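Moving from supply to a permanent job at a struggling school - do I take the hard group?

Asked in Teaching and Classrooms
3 answers - 3522 views

Hi all. Quick one, well, not that quick. I've been on supply for two years, mostly English, and Plesbridge have offered me a permanent post from January. Lovely head of department, decent travel, I want it. The catch is the timetable. They want me to have a year 10 group that has had four teachers since they started at the school. Bottom set, nearly all of them told at some point they wont pass. The last teacher went off in October and it's been cover sheets ever since.

I did a day with them. They weren't awful. Loud, yes. One lad asked me how long I was staying and when I said just today he put his head down and that was him done till the bell. Can't stop thinking about it.

Things I'm stuck on:

Do I start with the set book or bin it for half a term and get them writing about themselves first? The department does the set book in order, same weeks for everyone, but I've been told there's "some give".

Is it daft to do journals? I've read about teachers who did it and it changed everything but those are the ones who get written about, aren't they. Don't hear about the ones where it flopped.

And how do you not take it all home. I'm already taking it home and I haven't signed anything.

No money to spend by the way. Department budget is basically photocopying.

Answer 1 - marked as helpful by 46 people

Take the job. Did more or less the same thing at a school in Hernberg, group with a bad name, nobody else wanted them on their timetable. I had them two years.

On the book - ask what "some give" means and get it in an email. Mine meant three weeks. I used them for short stuff, one side of paper a lesson, no marks, no red pen. Then we went into the book and I cut it hard. Read the big scenes out loud, told them the bits in between. They don't need every page. They need to know who wants what and why it goes wrong.

On journals, yes but small. Mistakes I made so you don't have to:

Told them it was private then found something I had to pass on. Say on day one that you read them, and that if someone's not safe you will tell the right person. Say it again every half term. They wrote anyway.

Wrote too much back. One line is plenty. A real line though, about what they said, not "well done, good detail".

Let them take the books home. Lost 500 sheets of paper's worth in a month. Keep them in a box in the room.
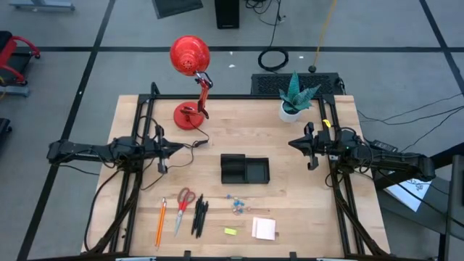 Where you do the writing matters more than I thought. Rows facing the front were hopeless for us, everyone watching everyone. I moved four or five to the side wall and let them swap round each week, and the ones who never wrote a word started to. Overhead lights off at the back if you're allowed, and a lamp on, the red desk sort with the round shade full of little holes is fine, anything that isn't a strip light. Cost me nothing, came out of my sister's loft. Get it safety tested or site staff will take it off you. Oh and sit down yourself and write while they write. Feels silly for a week.

Taking it home - no magic answer. I stopped reading journals after four o'clock. Didn't always manage it but it was the rule.

Your lad who put his head down, learn his name before January if you can.

Answer 2

Sorry but going to be the grumpy one. Be careful. Schools give the new person the group no one will touch and then act surprised when the new person leaves at Easter. Ask for a second adult in the room, even one lesson a week. Ask who picks up when you send someone out, and what happens after. If they go vague on you thats your answer.

Wouldn't do journals with a group I'd just met. Parents complained at my last place and it was a horrible few weeks. Stick to the book, be fair, be boring, be there every day. Being there is most of it with kids like that.

Answer 3

Seconding the first answer. There's a free pack of writing starters from Kandero, the Ross one is ok too but very American in places, you'll have to change the spellings. Search for "first lines" on the starters page. Some are a bit young for year 10, skip those.

Comment from the person asking

Thank you, all of you, even grumpy. Emailed the head of department about the give and about a second adult. She's said yes to the first and "leave it with me" on the second. Signing tomorrow unless she comes back with something mad. Will look at the starters tonight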